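Search articles
Go

This site uses cookies to remember your display settings. Accept / Manage

Dodeck Challenge

The Dodeck Challenge is an annual student competition in robotic handling of soft materials, held each October at the Samarakoon technical school. Teams program a single-arm robot to pick up, move and fold pieces of cloth on a flat table. It grew out of an evening class taught by Abilio Lozano and is now run by the school's robotics club.

Format

Each team has 35 minutes at the table, including setup. Cloth is placed in a crumpled state by a judge. Points are given for a clean first grasp, for the flatness of the final fold and for alignment with a taped outline. Dropped cloth may be picked up again with a penalty. Manual contact with the arm ends the run.
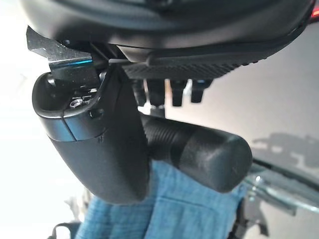
Teams may change the fingertips but not the gripper drive, and all added parts must be fastened mechanically. Adhesives were banned after a dispute over residue left on the cloth. Control software is submitted the evening before and frozen until scoring is complete.

Student data set

Entrants record their practice runs and add them to a shared archive, known as Skarau. The archive held 2302 runs at its last listing, of which 249 were marked as failed grasps. Nusrat Sultana wrote the labeling guide, later revised by Faizal Govindasamy to separate slips from missed contacts.

Scoring changes

The original rules used a total of 4000 points, weighted heavily toward speed. Vusumuzi Mofokeng proposed the present weighting, under which time is used only to break ties.

Related articles
Sedavov (simulator)
Cloth folding
End effector
Mahfuz Khondokar
Student robotics competitions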